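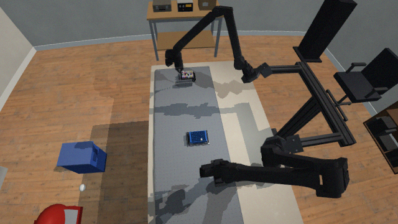

Publisher Payments: Withheld Balances and Customer Service Contact

Forum: Account and Earnings
Replies: 6

hbriem_publisher
I operate a recipe website that has carried advertising through Comeo for 15 months. My October payment was placed on hold with the notice "address verification incomplete." I have submitted the verification form 3 times and received the same automated reply on each occasion. The balance is $200. I would be grateful for the correct procedure for reaching a member of staff.
Brynhildur Briem

wirkwood_admin
Please confirm that the payee name in your account matches the name on your bank record exactly. At Wirkwood we had a payment held over a missing middle initial. The form does not report this as an error.

hbriem_publisher
Thank you. The names did differ. My bank record reads Steinarsdóttir and the account reads Briem. I have requested the change, but the payee field is locked while a hold is in place.

h_ugwu
In that case the form will not help you. I recommend a written letter to the registered office, with a copy of your identification and the hold notice enclosed. I did this last year and received a reply from a named person.
Hauwa Ugwu

ekovik_media
I must disagree with the previous advice. Sending identification by post to a general office address is a risk, and the publisher terms state that account matters are handled online only. Ekovik has always used the appeal link at the bottom of the payments page. It is slow, but there is a record of every message.

h_ugwu
The terms say that requests "should" be made online. They do not say that letters will be refused. The appeal link was also closed to me during my hold, so I would not assume that it is open to every publisher.

hbriem_publisher
The appeal link does appear on my page. I have submitted an appeal with the bank record attached and the ID number covered. The confirmation gives a waiting period of 2 weeks. If there is no answer by then, I will write to the office - without the identification - and will post the result in this thread.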